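Friday, April 13, 2018

Boiler day again. The pressure gauge had dropped overnight and the radiator in the back bedroom was cold at the top and warm at the bottom, so I bled it first thing. Air came out for a good while, then spitting, then water. I topped up the system through the filling loop and closed both valves. The gauge held until lunch. By four it had slipped by a hair, which may be the needle settling.

I have gone back through the notebook. The first entry for a pressure loss is in March, and there have been five since. No damp under the boiler, none on the kitchen ceiling. The pipe run under the hall is the one part I have never seen with the boards up. The Dikmont engineer who fitted it told the previous owners that the joints there were compression fittings, and I would like that to be wrong.

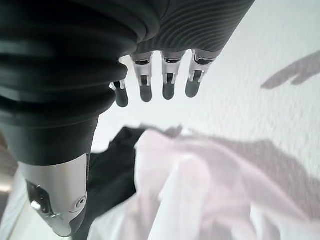
The expansion vessel is the other suspect. If the air side has gone flat, the pressure climbs too far when the water heats, the relief valve lets some out, and the gauge reads low once everything has cooled. The test is to press the valve pin on the vessel. Air means it may only need pumping up. Water means the diaphragm has failed. I have not pressed it yet, as the vessel sits behind the flue and I want the system drained down before I put a tool near it.

I tied a plastic bag over the end of the relief pipe outside, with a rubber band. If there is water in it by Sunday, the vessel is the fault and the hall floor can stay down.

Quotes so far:

- Tekside: 459 for a new vessel, fitted, inhibitor included. They can come in 18 days.
- Sutter: would not quote without a visit. Visit is 48, taken off the bill if they get the work.
- Dikmont: phone rang out twice.

The Tekside price looks high for a part of that size. The man on the phone said the labour is in getting at it, and having had my arm in there with a torch I can't argue with him. Sutter asked better questions. They wanted to know whether the drop was faster with the heating on or off, and I had no answer, having never logged it that way.

So a new column in the notebook: reading cold, reading hot, hours of heating between the two. Cold reading before the timer comes on, hot reading after the first hour. I have moved the torch to the hook by the boiler so that the readings are taken at the same angle. The glass on the gauge is thick and the needle stands well off the dial – reading it from the left gives a different figure from reading it straight on.
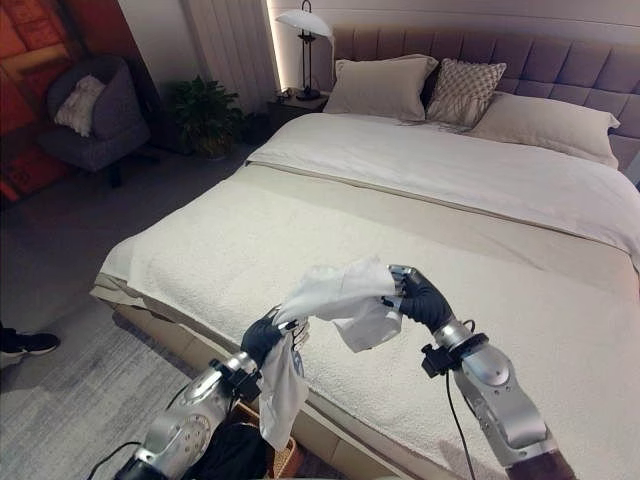

*Last edited: Saturday morning, cold reading added at the end*

Spent the afternoon on the radiators. The order I used, to save working it out again:

1. Heating off, pump stopped, everything left until the pipes could be held in the hand.
2. Ground floor first, starting with the one nearest the boiler.
3. Upstairs next, ending with the bathroom towel rail, which is the highest point in the system.
4. Gauge checked after each one, topped up when it fell under the green mark.

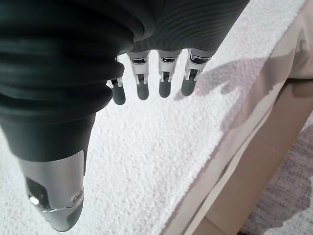 ## Balancing

All lockshield valves are now fully open, which is wrong but is a known starting point. The back bedroom takes the longest to warm and the hall the shortest. The hall valve needs closing down most. I did a quarter turn on it and left it. One change per day, with the outside temperature written next to it, or the figures mean nothing.

The thermostatic head in the study had stuck. I took it off, pressed the pin with the flat of a spanner until it sprang back, and put a little silicone grease on it. It moves freely now. The head itself is a Vuvedeo, with numbers so faint that I set it by feel. If it sticks again I shall replace the whole valve while the system is down for the vessel.

Inhibitor: there is no label on the boiler case saying when it was last dosed. The water from the back bedroom was dark grey and left a fine black sediment in the jar. That is magnetite, and it points to a system that has been topped up with fresh water for some time. Each top-up brings in oxygen. I have been adding to the problem every time I opened the loop.

The jar is on the kitchen windowsill to settle. Dorottya has asked for it to be somewhere else by tomorrow. 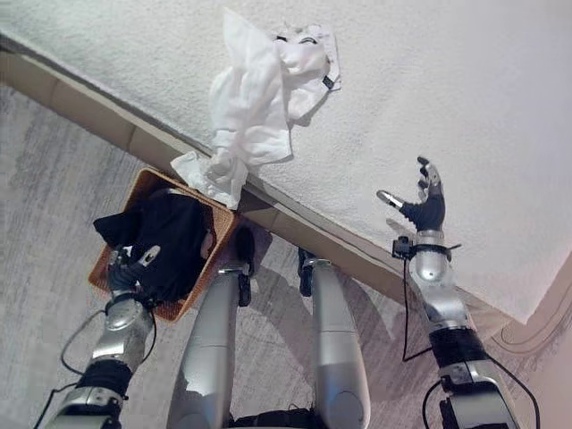
Edit Pálfi rang in the evening and said I was wasting my time with the vessel. Hers lost pressure for a whole winter and the cause was a pinhole in the radiator tail behind the sofa, so small that the water dried on the hot pipe before it could drip. Look for a green or white crust on the copper, she said, and use a dry tissue round every joint. I told her about the bag on the relief pipe. She said to leave the bag where it was and do the tissue as well.

Did six joints before bed. All dry. The two in the study have old paint over the nuts and I could not judge them.

Cold reading, before the timer: same as last night's. Bag empty.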